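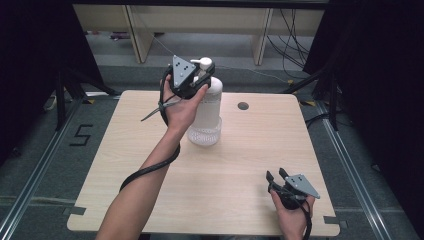 Pump bottle, held at the neck over the tabletop

Inholm Walking and Travel Club
Minutes of the planning meeting, January, 7:30 p.m.

Present: Kiros Abera (chair), Letay Gebreyes, Wondimu Gebreyes, Vitalii Vakulenko (minutes)
Apologies: Fuad Lencho

1. Previous minutes
Approved with one correction. Item 3 should read Warnberg, not Pirncombe.

2. Spring trip
Two routes were compared. The Warnberg route takes five days and needs one rail change. The Pirncombe route takes three days but has no bus back after 4 p.m. Warnberg adopted, 3 votes to 1. W. Gebreyes asked that his preference for Pirncombe be recorded.

3. Lodging
L. Gebreyes has two quotes. The lower one excludes breakfast and bed linen - she will ask for a revised figure on the same terms as the other.

4. Budget
Deposit limit set at 3000, to be paid from the trip account. Members' shares are due before tickets are booked.

5. Packing list
Last year's list stands. Shared toiletries to be carried in one bag. Liquids over the rail carrier's limit go in checked luggage.

6. Actions
VV - rail times and group fare
LG - revised lodging quote
KA - send route notes to F. Lencho

Meeting closed 8:40 p.m.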